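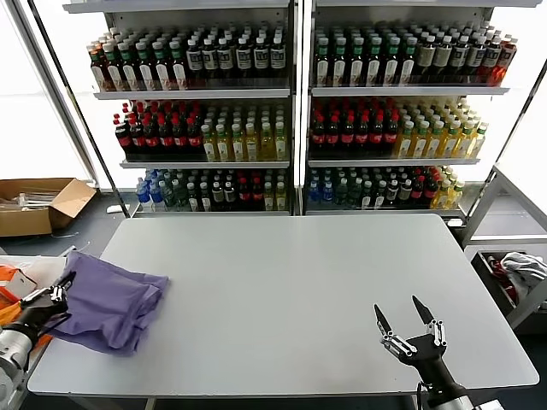
Categoría: Despensa y orden
Buscar en el blog... Ir
Por Rutilio Barrera – febrero

Cómo ordenar las botellas para no volverse loco

En casa bebemos de todo y durante años lo guardé según llegaba del súper. ¡Un desastre! Abría la despensa buscando agua y me salían tres refrescos a medias. Hasta que me puse una tarde con las estanterías del trastero y cambié el sistema.

Lo primero, agrupar por tipo: la cola con la cola, los zumos en su bloque, el agua en una esquina y siempre la misma. Parece una tontería, pero así ves de un vistazo lo que falta (yo hago la lista de la compra de pie, delante del estante, en 4 minutos).

Las etiquetas, mirando al frente. Y lo nuevo va detrás – mi cuñada de Tovar me lo repitió hasta que le hice caso.

Abajo pongo los packs de agua, que pesan lo suyo. Antes de cargar una balda, mirad cuánto aguanta: la mía admite 31 kilos y una vez la pasé de largo, con el susto correspondiente. Si el fondo es de 22 centímetros, no intentéis meter tres filas de botella grande, no caben.

Otra cosa que me va muy bien es tener una mesa despejada cerca. Apoyo allí toda la compra, le paso un trapo a lo que venga pegajoso y luego coloco. Los zumos abiertos, eso sí, directos a la nevera.

Otro día os cuento lo de los botes de legumbres, que aún lo tengo a medias.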